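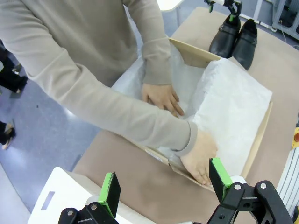

## Práctica 6: empaquetado de zapatos con dos brazos

Taller de Manipulación, sede Grindville. Versión del 6 de febrero de 2020.

El objetivo del ejercicio es guardar un par de zapatos de vestir en su caja, con papel de seda, y cerrarla. Se trabaja con los dos brazos y con las pinzas de almohadillas verdes. El papel y el cartón ceden, y por eso el control de fuerza cuenta tanto como la trayectoria.

### Preparación

1. Caja abierta en el centro de la mesa, con las solapas hacia atrás.
2. Papel de seda extendido por dentro. Lo que sobra cuelga por el borde.
3. Colocación del primer zapato. Una persona lo acomoda a mano y el otro se deja sobre la mesa, a la derecha de la caja.
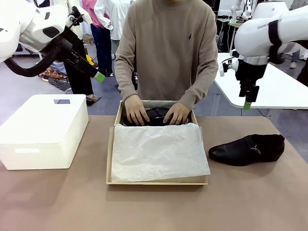
4. Antes de mover los brazos, manos fuera de la mesa y aviso en voz alta al resto del equipo.
5. Se lanza la secuencia desde el panel. Los equipos Vatendale y MacLeod usan el mismo programa base – solo cambian los puntos de agarre.

### Cierre de la caja

La tapa se baja con las pinzas abiertas, sin apretar los laterales. Al terminar, la caja tiene que quedar plana sobre la mesa y sin papel asomando.
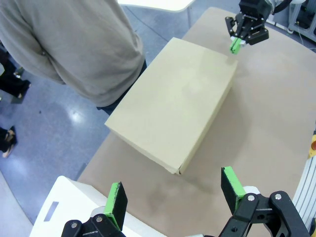 El intento se da por válido si la caja aguanta 2 segundos sin que se levante la tapa. Cada equipo anota los fallos en la hoja de registro e indica el paso en que se produjeron.

### Entrega

- Registro de 39 intentos por equipo.
- Memoria de 3000 palabras como máximo.
- Plazo: abril, en la carpeta Skotitton.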